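The phone I stopped wanting to replace

Every March I get itchy about phones. The new ones have just landed, the old ones are dropping in price, and I start working out what I could get for mine. This year I didn't bother, and the Kondcombe 2 is the reason.

I bought it from Grestance, the little phone shop in Sondunthorpe, for £345. It had been £398 the week before, so I was already in a good mood when I got it home. I expected a decent spare to keep me going for a few months. I am still using it, and I love it!

The battery is what won me over first. I read on the train, listen to far too many podcasts and leave the maps running when I don't need them, and it still gets me to bedtime. On quieter days I forget to charge it altogether. The screen is bright enough to read outdoors, and the whole thing is small enough to use with one thumb – a joy after years of juggling something the size of a paperback.
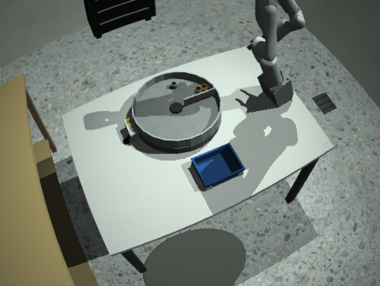

Picking the right deal

If you're tempted, look at the phone and the contract separately. I took a SIM-only plan from Pearce, which runs month to month, and kept my old number. The switch took two text messages and one cup of tea. Bundles can look cheaper at the counter, but add up all the monthly payments before you sign (I did mine on the back of the receipt) and see what you'd really be handing over.

Ask about trade-in too. My old handset had a cracked corner and they still knocked a bit off a case and a charger.

What I'd change

The speaker is thin, and the camera struggles once the lights go down. The volume button sits just where my finger wants to rest, so I'm forever turning down the radio. Small grumbles, though, and the case helps with the last one.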